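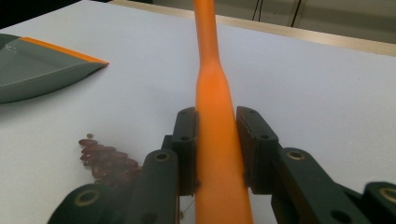 Intro to Automation: notes for week 8, the Ladura open day

Okay, so most of you made it to the Ladura visit, and a few of you didn't (you know who you are, and yes, this is on the reading list now). These are my notes, tidied up a bit, plus the homework at the bottom.

Hajar Erraji ran the demo, and she's great at it! She had us standing near the table for a good 30 minutes and took every question, even the ones about salaries. Her main point, which I'd like you to write down somewhere: picking a thing up is a lot of little decisions. Where do you grab it? How hard do you squeeze? What happens when you let go?

The orange bat is the one I want to talk about. It's narrow at one end and gets wider toward the other, so the two finger pads aren't pressing on nice parallel sides, and there's a noticeable taper just above where they hold it. If you squeeze on a slope, part of your push goes along the object instead of into it. Squeeze harder and you push harder both ways. Go back to the friction sketch from week 3 and draw it again with the sides tilted.

Then look at the fingers. Flat green pads, small holes in them, and behind each pad a set of arms with brass-colored bushings at the pivots. I asked Hajar about wear at the pivots and she said it's the first thing she checks in the morning. Play in a joint shows up at the fingertip, and it shows up bigger.

Somebody (I think it was Purificación Quintana's lab group) asked about the kidney beans on the table. Good question! A bean is small, smooth and hard, and a pile of them won't hold its shape when you poke it. Now think about the gray dustpan with the orange rubber lip. Would you go after beans one by one with two fingers, or pick up a tool first? We argued about this on the bus all the way back to Grurnedton and I still don't agree with half of you.

Homework, up to 4 pages, sketches count:
Draw the forces on the bat at both pads, once gripped where it's wide and once where it's narrow.
Write a plan for moving the beans off the table using the dustpan. Say what you'd do with each hand.
Read the Sutcliffe chapter on linkages, skip the part on cams.

Bring your drawings to lab, on paper please, my laptop is being weird again.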